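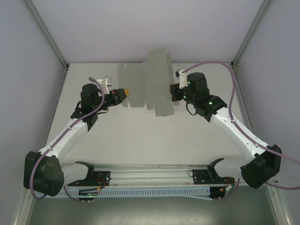
Tape, and the getting up of it

Every surface at Clurulgate has tape on it somewhere. It goes down in a hurry, to mark a spot or cover a scratch, and then a second piece goes over the first when a corner starts to lift. By February you have a patch with its own geology. The oldest marking tape in the building went down in 2004 and has outlasted two carpets and the photocopier.

We are not against tape. The supply closet holds up to 14 rolls at any given time, most of them with the end lost. We would only like it to come up again one day, preferably without bringing the floor along.

So, a few words on removal. Start at a corner and pull low and slow, folding the strip back over itself. Pulling straight up feels more decisive and is how the painted panels in the Mota room got their current complexion. If the strip tears, start again from the other end. Where strips overlap, take the top one off first, however much you want to grab the whole lot and be done.

Old tape that has gone brittle likes a little warmth. A hair dryer on low does it (there is one in the first aid cupboard, for reasons lost to history). Unplug anything nearby that would mind, and keep the dryer moving.

For the gum left behind, use a plastic scraper, then a soft cloth with a drop of dish soap in warm water. Wring the cloth until you think it's dry and then wring it again. The orange cleaner under the sink works faster and also takes the shine off pale panels, as the Brurska room can confirm. Try it somewhere hidden first. Metal scrapers have been put away, and we would be obliged if they stayed there.

If you are putting new tape down, wipe the surface and let it dry. One layer, please. Fold the last half inch under to make a tab, and write the month on it in marker so the next person knows whether they are dealing with an active boundary or an antique.

Plastic scrapers are in the Zoko drawer, second from the top. There were six. If one of them has followed you home, the drawer is open until 5:30 and we won't look up.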